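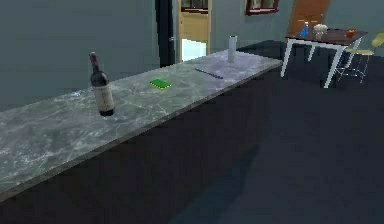
**Equipment planning for household robot work cells** is the process by which a laboratory, school or small firm decides what to buy, rent or simulate before a robot is put to work on domestic tasks such as clearing a counter. It covers the arm and its mount, the furniture, the computers and the stock of objects to be handled. Many plans begin with a simulated kitchen, where a layout can be changed at no material cost. A single counter may hold objects that call for different grips: an upright wine bottle with a narrow neck, a sponge lying flat, and a thin utensil that offers very little height for fingers to close on. A buyer who has only budgeted for one type of finger can find this out on screen before an order is placed.

## Background

Budgeting guides for factory robots were common by 1990, but they assumed fixed parts, fenced cells and long production runs. Household work fits that pattern poorly. The Lurton worksheet, written by Dymphna Noonan for the Lurton technical college, was an early attempt to give domestic projects a planning form of their own. It has 27 lines, divided into purchase, installation and running costs. Later versions added a page for simulation.

## Main cost groups

The worksheet sorts spending as follows:

- **Arm and controller.** Reach and payload are entered first. The controller is sometimes sold separately.
- **End effectors.** Grippers, spare fingertips and adapter plates.
- **Mounting.** A fixed pedestal, a rail along the counter, or a mobile base.
- **Furniture and surfaces.** Counters, tables and doors, if the task involves them.
- **Computing.** Workstations, graphics cards, storage and software licenses.
- **Consumables.** Sponges, paper goods, bottles and replacements for broken items.
- **Labor.** Setup, safety review and training.

Noonan's notes advise that labor be estimated by the people who will do it. They also ask that delivery be quoted to the room — not to the loading dock — as stairs and narrow doors can add a second invoice.

## Simulation before purchase

A simulated room is mainly used to check reach, floor clearance and camera placement. Long islands are a frequent difficulty. An arm bolted at one end may not reach the other, and the planner must choose between a rail, a mobile base and a second arm. Clearance between the island and nearby furniture matters most for mobile bases, which need room to turn.

Simulation is weaker on contact. Soft objects, slick stone and glass are hard to model well, and results for these are usually entered in the worksheet as unconfirmed until a physical trial has been run. The cost of that trial belongs in the first budget.

## Buying, renting and phasing

At Sikbridge, a training center that adopted the worksheet, purchases were split into 2 phases. The first paid for computing and simulation, the second for hardware. The arm was rented from Coughlan for the opening term and bought in February, after the mounting height had been settled. Gripper parts came from Plastska under a separate order.

The center planned for a service life of 5 years. Spare fingertips were charged to running costs, and the counter was treated as furniture with its own budget code.

## Criticism

Some users find the worksheet too detailed for small projects, and the labor section has been called difficult to fill in without earlier experience. It also has no line for disposal or resale. Sikbridge added one to its own copy, placed after maintenance.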